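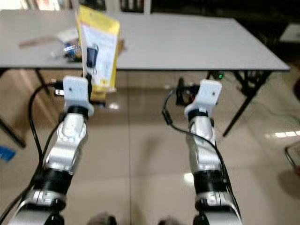
Ranholm Long Folding Table, white top, black metal legs

Hire or buy. Hire is by the week, Thursday to Thursday.

We sell a lot of folding tables and we don't think much of most of them. The usual complaint is the same whoever makes it: fine on the day it arrives, then a wobble, then a corner that sits lower than the others. So we were in no hurry to stock the Ranholm. Felista Muriithi in our hire department had one in use as a packing and sorting table before we agreed to list it, and what follows is mostly hers.

What it is

A long white top on a black metal leg frame, with diagonal struts to the legs. It folds, it carries, it stands against a wall. The maker's leaflet calls it a "complete workspace solution". It is a table.

The struts

These are the reason we took it on. Cheaper tables leave them out or use something closer to wire. With the struts seated properly the Ranholm stays put when you lean on one end to rule a line or cut a sheet of paper. Without them seated it is as bad as anything else on the market, and the leaflet gives this one small drawing and no words. Push each strut down until it stops, then push again.

The top

White is a mixed blessing. Small parts and fixings show up well against it, and so does a wooden ruler or a pencil. A plain sheet of paper doesn't, and if you lay out a lot of paperwork you may find yourself patting the table looking for the edge of a page. Ballpoint comes off with a damp cloth if you get to it the same day. Marker doesn't, whatever the leaflet says. We charge hire customers for marker.

The feet

Our main doubt. On carpet or rough concrete they are fine. On glossy floor tiles they can creep if you push the table from the side, and we would fit rubber caps before using it on that kind of floor every day. Caps are sold separately — we have asked Ranholm why and had no useful reply.

Weight limit

The leaflet says 80 kg, spread evenly. Fiifi Asamoah in the workshop won't sign off hire tables for more than 69, and that is the figure on our hire form. Please don't sit on it.

How it compares

The Flangate costs less and has no struts. The Prandell is a better table in nearly every way, but it takes two people to lift and we can't get it before June. If you only need a table for paper plates twice a year, buy the Flangate and save your money.

Guarantee

2 years on the frame, 30 days on the top. We think the second figure is mean and have told them so.

In stock at the Cruzado Road counter. Ask for Felista or Ronaldo Layug, and bring a vehicle long enough to shut the boot on it. We don't lend straps.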